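Demonstration collection with hand-held grippers

Demonstration collection with hand-held grippers is a method of gathering examples for robot learning. A person carries one gripper in each hand and does an ordinary household task, while the movement of the grippers and the view from a camera are recorded together. The recordings are later used to train a policy, which is the part of the software that chooses the next movement of a robot.

Background

In older practice, most examples were collected by teleoperation, where the operator moves a real robot from a distance. This gives data that fits the robot exactly, but it is slow, and the operator has little feeling of the cloth or the object. With hand-held grippers the robot is not needed during recording. The person feels the resistance directly, and a session can be held in any room with a table.

The method has also its costs. A human arm can reach positions that the robot arm cannot, and such examples must be removed or corrected before training.

Work with garments

Clothing is a common subject because it has no fixed shape. The Pela collection, organized by Anselmo Londoño at the Gruvura workshop, contains 549 recorded episodes of garment handling. Of these, 327 were kept after review. The rest were mostly rejected for lost tracking or for a grip that closed beside the cloth.

A typical episode uses both hands. Each gripper takes one end of the garment, and the cloth is stretched between them before it is laid down or folded. The stretching is important — without it, the later folds start from a bunched shape and the errors grow at every step. A plain sheet is often spread over the table, so that the colour of the background stays the same from one episode to the next.

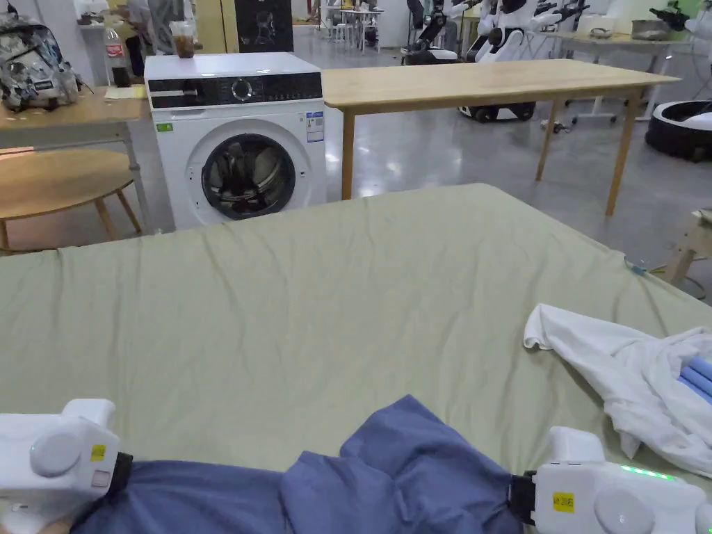 Review and labelling

Each episode is watched once at normal speed. The reviewer marks the moment of first contact, the moment of release, and any second attempt at the grip. In the Pela collection second attempts were kept, as Londoño considered that a policy should also learn how to recover.

The labels are short written sentences, for example "fold the shirt in half". Different wording for the same action is allowed. The Sirness format, used by the same group since November, stores the label with the gripper opening and the position of both hands.

See also

Imitation learning
Teleoperation
Bimanual manipulation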